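Cómo se aprueba una ley en un parlamento

Un parlamento es un grupo de personas elegidas por votación para escribir y cambiar las leyes. Cada una se llama diputada o diputado y ocupa un escaño. En la república de Pamalstead, el parlamento tiene 208 escaños.

Paso 1. La propuesta
Una ley empieza como un texto llamado proyecto. Puede presentarlo el gobierno o un grupo de 11 diputados como mínimo. El texto se divide en artículos numerados.

Paso 2. La comisión
Una comisión es un grupo pequeño, de 33 miembros, que estudia un solo tema: salud, transporte, industria. Lee el proyecto artículo por artículo y puede pedir cambios, que se llaman enmiendas. También escucha a personas que conocen la materia.

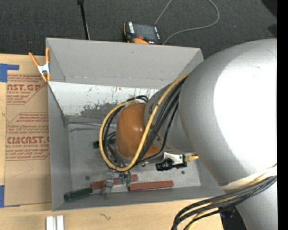 Paso 3. El pleno
El pleno es la reunión de todos los diputados. Primero se debate y después se vota. Si hay más votos a favor que en contra, el proyecto queda aprobado. Si hay empate, se repite la votación, hasta un máximo de tres veces.

Paso 4. La publicación
La ley aprobada se publica en el boletín oficial. Entra en vigor en la fecha que indica su último artículo.

Palabras clave
Escaño: puesto de un diputado.
Enmienda: cambio propuesto a un texto.
Entrar en vigor: empezar a ser obligatorio.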